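I finally closed my account at Roltham last month and moved the savings over to Saltska. The old place charged a fee every time the balance dropped under a certain line, and I had paid it 25 times before I sat down and added it all up.

The switch took 3 weeks. Most of that was waiting on one form, which came back twice over a missing middle initial. 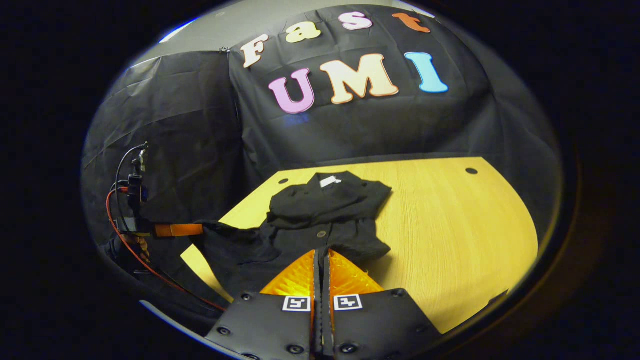

The new account has no monthly fee and the rate is a bit better. I started it with $1,537 and set up a transfer of $104 each payday. The app is slow to load in the morning, but I only check it on paydays anyway. Next up is the car insurance.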